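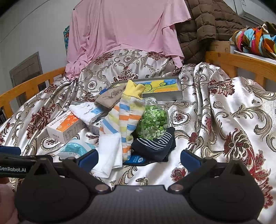 缎面床罩,中间放着一堆小物件。

利姆斯卡停火监督团:费尔库斯河沿线停火延长,交战双方同意后撤重型武器

利姆斯卡,2020年10月4日——利姆斯卡停火监督团今日宣布,政府军与巴希尔阵线的代表已在埃利斯镇签署补充议定书,将今年2月达成的停火安排继续延长,并首次就重型武器后撤的距离和顺序作出书面规定。议定书自签署次日零时起生效。

根据议定书,双方须将口径较大的火炮、火箭发射装置和装甲车辆撤出费尔库斯河两岸。后撤从北段开始,随后依次在中段和南段进行。每一段撤出后,由监督团人员进入核查,核查结果通报双方联络官,之后才启动下一段。河上两座公路桥的桥头不得设置新的固定火力点,现有工事在核查完成后拆除。

监督团团长阿萨贝·阿利尤在埃利斯镇的签字仪式后表示:“双方谈了四轮,分歧集中在南段高地由谁先撤。现在的文本规定同一天撤,由我们在现场监看。这一条能不能执行,要看接下来几周。”

自2月停火生效以来,监督团在接触线沿线共记录违反停火事件372起,其中多数为轻武器射击,也包括炮击和无人机越线飞行。事件集中发生在夏季,南段高地和下游渡口附近最为频繁。监督团已将全部记录移交双方,并要求对其中涉及平民伤亡的事件分别作出书面答复。截至本新闻稿发布时,监督团收到了部分答复,正在核对。

被扣押人员交换

双方还就被扣押人员问题达成一致,将按照已经核对的名单交换113人。交换地点设在埃利斯镇以西的旧货运站,由监督团提供车辆和医疗陪同。名单经双方各自确认,姓名不对外公布。家属将通过联络热线收到通知。

负责此项工作的监督团副团长奇亚玛卡·蒂贾尼说:“名单上有些人已经失去联系很长时间,家属一直在等消息。我们请媒体在交换当天不要进入货运站区域,也不要在交换结束前公布车队路线。”

尚未列入名单的失踪人员,由双方设立的联合工作组继续查找。家属可以在埃利斯镇、利姆斯卡市和费尔库斯下游的登记点提交材料,已经提交过的无需重复登记。如有新的照片、信件或证人线索,可在原登记号下补充。

平民返乡与道路

议定书附件列出了平民通行的安排。费尔库斯河东岸的公路将在排雷完成后恢复民用通行,初期只在白天开放。通行车辆需在桥西检查站出示身份证件,农用机械和牲畜运输车走北侧便道。救护车不受时间限制,但应提前通知检查站值班员。

监督团民事处估计,东岸各村有大约400户家庭在战事期间离开,目前借住在亲属家中或埃利斯镇的临时住所。返乡以自愿为原则,任何一方不得要求居民在规定期限内返回或离开。房屋受损的家庭可以先办理查看手续,由排雷人员陪同进村,当天往返。

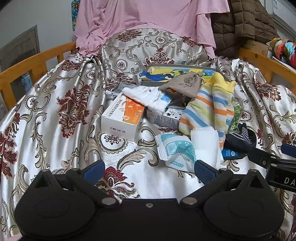

床罩上的酒红色花卉与圆形团花图案。

民事处协调员布科拉·恩沃苏表示,部分村庄的水井和变压器仍然无法使用,冬季之前未必能够全部修复。“我们不会在水电没有着落的时候鼓励人们搬回去。想先回去看房子的,可以登记;想等到春天的,临时住所继续提供。”

排雷工作由双方工兵分区承担,监督团技术组负责抽查。技术组负责人野村真由介绍,公路路面和路肩的清理先于农田,学校和诊所周围的地块排在农田之前。已经清理的区域以白色标桩标示,未清理的区域以红色标桩标示。居民不得自行移动标桩,发现可疑物品应当原地标记并拨打热线,不要触碰或焚烧周围的草木。

监督与争议处理

监督团将在南段高地增设2个固定观察点,昼夜值守,并扩大巡逻范围。双方保证监督团人员和车辆的通行自由,不得以安全检查为由拖延。巡逻受阻的情况将写入每周通报。

对议定书条款的解释出现分歧时,由双方联络官先行会商;会商不成的,提交设在利姆斯卡市的联合委员会。委员会会议由监督团主持,会议纪要用双方认可的文本保存。在分歧解决之前,部队应当停留在原位置。

议定书没有涉及该地区的行政地位、税收和选举问题。双方同意另行安排会谈,时间和地点尚未确定。监督团法律顾问特米托普·伊达霍萨说,停火文本与政治谈判分开处理,是双方在第一轮会谈中就提出的要求,监督团尊重这一安排。

阿利尤还要求双方指挥官向基层部队传达议定书全文。他指出,夏季发生的若干事件中,一线人员并不清楚禁射区的界线。监督团已印制标有界线的地图,将随联络官分发至各哨位。

监督团将于北段后撤核查完成后发布下一次通报。在此之前,监督团不对各部队的具体位置和撤离时间作出评论。

采访须知

记者前往埃利斯镇及接触线附近采访,须提前向监督团新闻处登记,并遵守双方检查站的规定。南段高地和旧货运站暂不开放采访。议定书中可公开的部分可向新闻处索取。

关于利姆斯卡停火监督团

利姆斯卡停火监督团根据2月停火安排设立,负责监测停火执行情况、核查部队后撤、协助人员交换,并为平民通行提供联络服务。监督团总部设在利姆斯卡市,在埃利斯镇设有前方办事处。

联系方式:利姆斯卡停火监督团新闻处 | © 2020 利姆斯卡停火监督团 版权所有 | 返回顶部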